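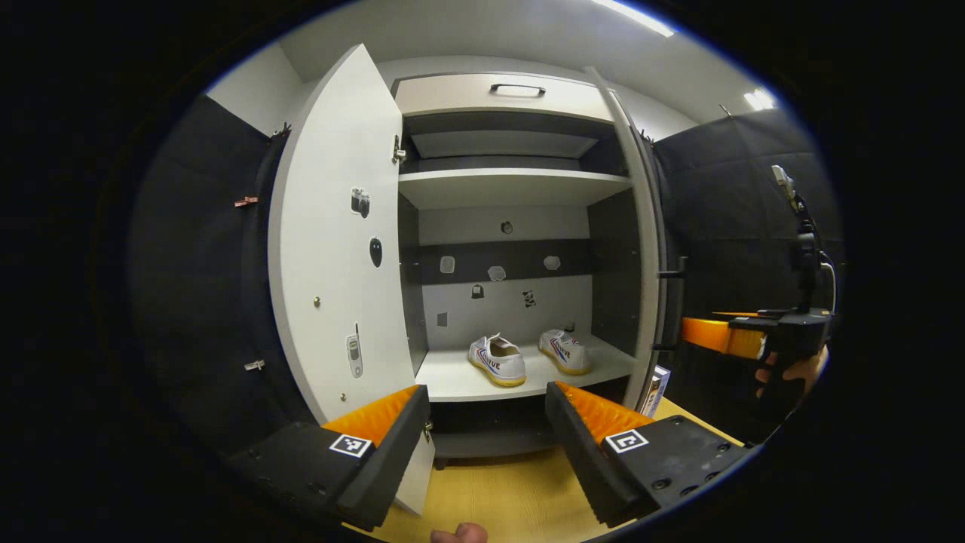

Photo: Nilton Cárdenas / Asolcombe

Recording the shoe task with two hand-held grippers

Posted by Leidy Taipe, July 19, 2025

You will need a cabinet, a pair of shoes, two grippers and a tolerance for putting shoes away that most parents never see in their children. The target for this task is 300 good episodes. An episode is one go, start to finish, lasting no more than 15 seconds.

Before you start

Charge both grippers and wipe the lenses. Thumbprints are the leading cause of fog in Asolcombe. Check that the square markers on the fingers are clean and flat, as Waker uses them to work out how far the fingers are open. If one has started to peel, replace it. Do not lick it and press it back down.

Open the cabinet door fully. Half-open doors are a separate task and Gladys Huanca has already claimed it.

Recording

1. Start both recorders, then hold the grippers still until Waker beeps twice.
2. Bring the fingers in low, spread wide, one either side of the shoes.
3. Close slowly. Canvas squashes, and a squashed shoe teaches the model to squash shoes.
4. Lift, move, put down, let go, back away.
5. Stop recording before you scratch your nose. We have 7 episodes of nose in the November set and they all had to be trimmed by hand.

Move the shoes a little between episodes. Swap left and right now and then, turn one round, push one to the back. If every pair starts in the same spot, the model learns the spot and takes no interest in shoes.

If you drop one

Keep going and pick it up with the gripper. Recoveries are useful, so tag the episode "recovered". If you used your foot, delete it.

Uploading

Send batches of 200 or fewer. Anything bigger times out, usually near the end.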